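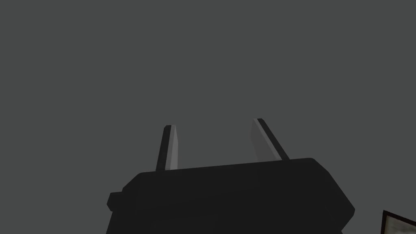

Wrist view in the simulator, gripper open and nothing held.

Bruris Workshop Group
Minutes of the meeting held on 13 November 2022, in the back room at Karamanlidis Hall

In the chair: Ourania Kouris
Minutes: Ülle Lūse
Apologies were received from two members with colds, and we all send them our best wishes and the hope of a quiet week.

1. Welcome and last minutes

Ourania welcomed everyone and thanked those who had given up a good part of their Sunday to be with us, especially the three who had come over from the far side of the valley by bus. The last minutes were agreed after one correction: the spare power supply is kept in the tall cupboard and has never lived under the stairs, although several people had spent a happy quarter of an hour looking for it there.

2. The dropped part on the sorting bench

This took up most of the afternoon, and the secretary has tried to set it down fairly fully, as the members who were away will want to know what was said.

Ourania began by going over the facts. On the Tuesday evening session the Hondaro arm was moving small castings from the feed tray to the rack. On one of the lifts the fingers opened while the arm was still travelling, and the casting fell to the floor outside the taped line. It landed close to where one of our newer members was standing with the clipboard. No one was hurt, and we are all very thankful for that, but it was near enough to give everyone a fright. The stop button was pressed promptly and the arm stayed off for the rest of the evening, which was quite the right thing to do and Ourania wished to say so in front of everybody.

Ülle had since gone through the log with a large pot of tea. It shows that the "open" order was sent at step 2,760 of the run, well before the arm had reached the rack. The order came from our own program and there is no sign of a loose cable or a tired motor, although both were checked, and the cable was given a new clip while the cover was off (it had been wanting one for ages).

She then loaded the same run into the Firkitz simulator and stepped through it slowly on the big screen, so that we could all follow. The picture at the head of these minutes is from that session. The fault shows up very plainly once one knows to look for it: the two fingers are standing well apart, with only the grey background between them, at a point when the program still believes it is carrying something. There was a good deal of murmuring at this, and a request to see it again, which was granted twice.

The cause, as far as we can tell, is as follows. When the arm pauses because the light gate has been broken, the program waits, and if the wait goes on for longer than 5 seconds it gives up on the current move and goes back to its starting position. Going back to the start includes opening the fingers. Whoever wrote that part (and Ülle cheerfully owned up to it) had only pictured the arm being empty when it happened. On Tuesday somebody leaned through the gate to pick up a pencil, the wait ran over, and the arm let go on its way home.

Ourania asked whether it could have happened before without our noticing. Ülle had looked back through the older logs, 112 runs in all, and found one other occasion, in February, when the wait ran over with a part in hand. That time the arm happened to be over the tray and the casting simply dropped back among the others. We did have it in the log book, in pencil, as "poor grip, try new pads". It was felt that we had been a little quick to blame the pads, and a lesson may be taken from that by all of us.

There followed a long and very friendly discussion on what the arm ought to do instead. One view was that it should hold on to the part whatever happens, until a person tells it otherwise. Another member reminded us that fingers which never let go can be a worry too, should somebody's sleeve or hand be caught, and spoke very sensibly from many years in a bottling plant. After some going to and fro it was agreed that these are two different cases and should be written down separately. If the gate is broken, the arm stops where it is and keeps hold. If the stop button is pressed, the arm stops and keeps hold, and the fingers can be freed by hand using the release lever, which everybody who works at the bench must be shown how to use before they next stand there.

A question was asked about grip force. Ülle said it is set at 55 per cent and that she saw no reason to change it, the grip having played no part in this. A proposal to turn it up "to be on the safe side" was talked over kindly and then withdrawn.

It was also raised that the simulator would have shown us all this months ago, had anyone thought to break the light gate in it. We have only ever run it with everything going nicely. Ourania said she would like us to be ruder to the simulator in future, and this was warmly received.

Agreed:
The arm stays switched off at the wall until the new program has been tried in the simulator, with the gate broken at the pick, during the lift, on the way across and at the rack. (Ülle)
The taped line on the floor is to be moved back by a good stride, and the clipboard hung on the far side of it. (Ourania)
The release lever is to have a bright label, and a short lesson on it is to be given at the start of the next two sessions. (Ourania)
Entries in the log book are to say what was seen first, and what we think caused it second. (Everyone, please)
The first real run afterwards will be at slow speed with foam blocks in place of castings.

3. Heating

The heater by the door is making its noise again. The hall has been told. Members may like to bring an extra jumper.

4. Any other business

A box of screwdrivers has been given to us by a former member who is moving house, and there is a very nice ratchet one among them. A note of thanks will be sent. Would whoever borrowed the small torque wrench please bring it back, as the foam block mounts cannot be fitted without it.

The date of the next meeting will be sent round once Ülle has finished the simulator tests. The meeting closed at twenty to five, and the cups were washed up.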